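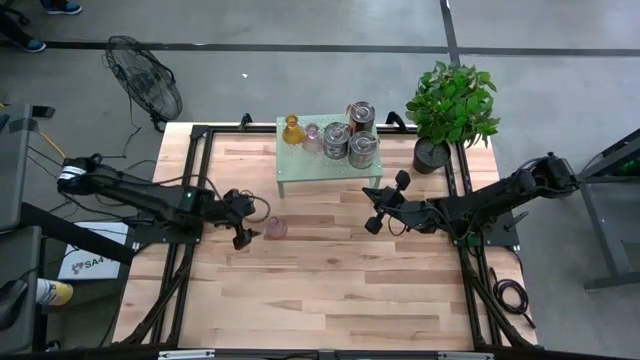
The organist at Haner Parish has her shoes off when I find her in the loft. She plays in a thin pair of leather slippers that she has resoled twice, and she would like it known that the parish did not pay for either repair.

"People think the music budget is candles and incense," she says. "It's photocopies. I could show you the bill for the toner."

She came to Haner as a substitute for one Easter and has now trained the school's handbell ringers for long enough that some of her first ones have children in the beginner group. The ringers play at the Friday school Mass and, when the tuning holds and the flu doesn't, at the Sunday evening one as well. There is no audition. I ask whether that worries her.

"It worries the parents. They sit there hoping theirs isn't the one who comes in early. Somebody always comes in early. I tell them to come in early with confidence, and then at least it sounds like a decision."

Rehearsal is before school, in the hall next to the kitchen, and the bells live in cases under the stage. Gloves are worn. Gloves are also lost, swapped, chewed and, on one occasion, found in the holy water font. She buys them in bulk from a supplier called Gruvau, which charges $2 a pair and sends her a calendar at Christmas.

What does she look for in a new ringer?

"Someone who can wait. Most of what you do with a bell is stand there holding it. A fourth grader who can hold a bell for 30 bars without hitting a friend is going to be fine."

The big piece this April is a setting of the Easter sequence by way of Ekwueme Press, 223 measures long, with a page turn she calls "an act of hostility." She has cut it to something closer to 200. The publisher has not been told.

She is less breezy about the old ringers, the ones who leave for high school and discover volleyball. A few come back for Christmas Eve and stand in the back row in borrowed black shirts.

"They remember everything," she says. "They've forgotten how to divide fractions, but they know they're the low G."

The bell for the school day goes, a recorded one, slightly flat. She winces and puts her shoes back on.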